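Test tube

A test tube is a finger-shaped vessel, open at the top and closed with a rounded bottom, used to hold small amounts of a substance. Its origin is disputed. Popular accounts credit a single inventor, but the evidence is thin, and closed glass tubes were in use long before anyone claimed them.

Tubes are kept upright in racks, which may be made of wood, metal or plastic.

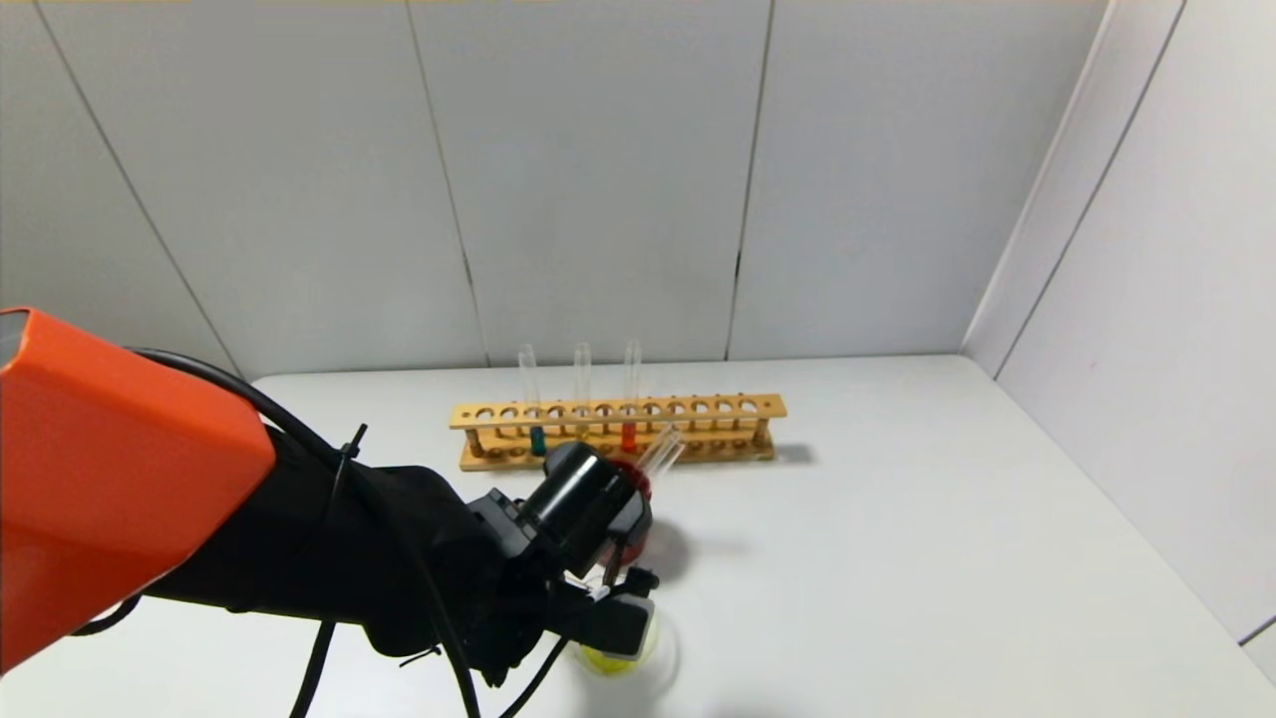 Sellers often say that wooden racks are gentler on glass. The claim is repeated far more often than it is tested. Tyyne Toivonen, in her history of the Juntunen glassworks at Povach, found no breakage records to support it – only catalog copy.

Color tests

Many school tests rely on a change of color. A blue liquid alone proves little, as copper salts, dyes and some indicators can all look much the same. 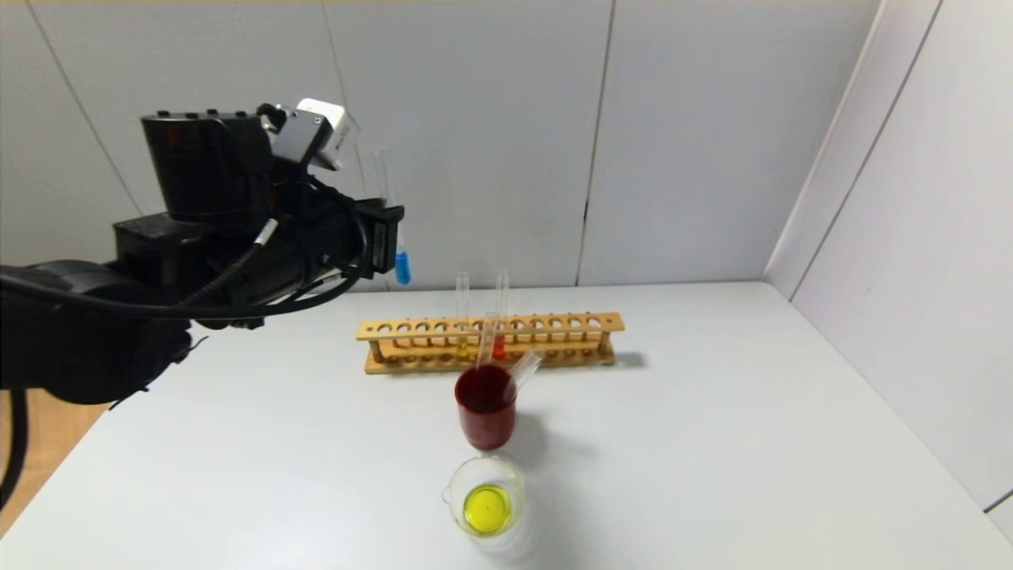
Toivonen also doubts the works' stated output of 1000 tubes a day, given that it employed 22 people and had 4 furnaces. Surviving order books suggest 600 at best.

See also: Beaker; Boiling tube; Ralcombe Glass Museum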